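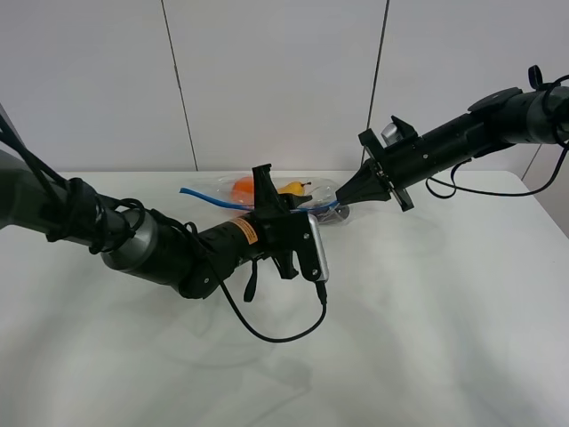 The Clean Desk Racket

My brother-in-law spent 70 dollars on a set of desk trays last April. By summer the trays were full of the same envelopes that used to sit on the desk, and he was reading a book about why he needed to get rid of the trays.

I have my doubts about the whole tidy-desk business. I don't mean wiping up coffee. I mean the belief, now repeated in every office newsletter, that a bare surface gives you a clear head. Waqas Hashmi, who ran the claims department where I used to work, believed it so firmly that he made us empty our desks every night at 5. We did. It all went into the bottom drawer, and every morning we lost a quarter of an hour digging it back out. If anyone's head got clearer, I missed it.

The people who sell this idea like to tell you how they found peace. Fine. Peace is hard to argue with. But then comes the course, and the labeled boxes, and the follow-up course for people whose boxes didn't work. A consultant named Madalena Brandão came to our building with slides and a fee of 2,000 dollars, paid by a company that had just told us there was no money for new chairs. Her main advice was to touch each piece of paper only once. I tried it with a water damage claim that took eleven months to settle – I would like to see her touch that once.

What bothers me most is the moral tone. A pile is treated as a confession. Consuelo Nieto sat across from me for years behind a stack you could have hidden a dog in, and she could put her hand on any letter in it faster than the rest of us could open the right folder. New managers always wanted to "help" her. One of them finally did, over a long weekend, and she spent most of the next month asking where things were.

I'll grant that some people do think better with nothing in front of them. My wife is one, and she keeps her half of the kitchen counter accordingly. I only wish they would stop taking it for a law of nature. My own desk has two mugs on it, a phone bill and a stapler I've been meaning to fix, and I wrote this on it before lunch.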